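Wrist and head views disagree after planner restart

Reiko Chiba
I run Firnus for planning with a wrist view and a head view. Mug on a tray, tray between marker brackets. After a restart, the mug pose from the wrist is off by 6 mm in the base frame.

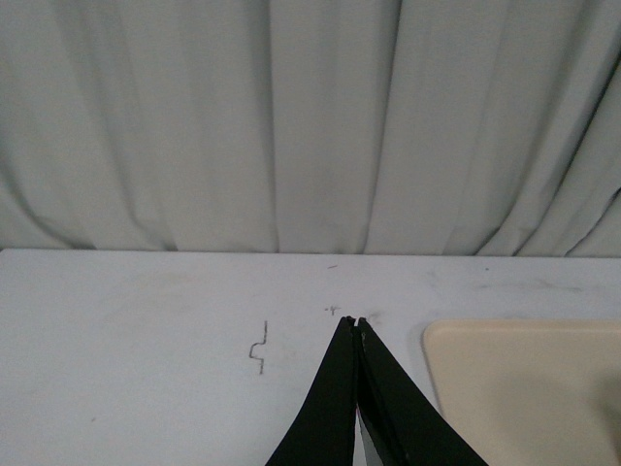 The head estimate stays put. Do I need to redo hand-eye calibration?

Brahim Bouazza
Probably not. Check the timestamps first. Firnus falls back to the latest transform if the lookup fails.
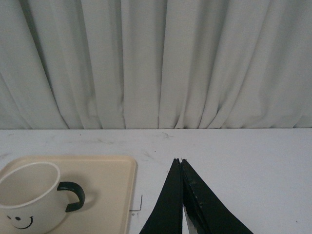

Set the lookup to strict and read the log.

Esi Kyei
recalibrate, always fixes it for me

Quyên Lưu
Brahim is right. Also fit the tray rim before the mug.

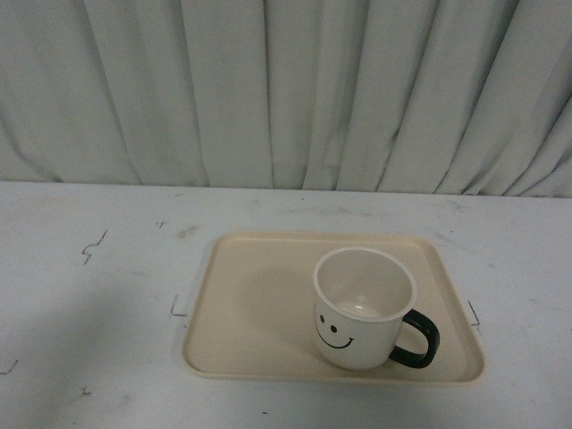
The handle skews the fit if you leave it in the mask.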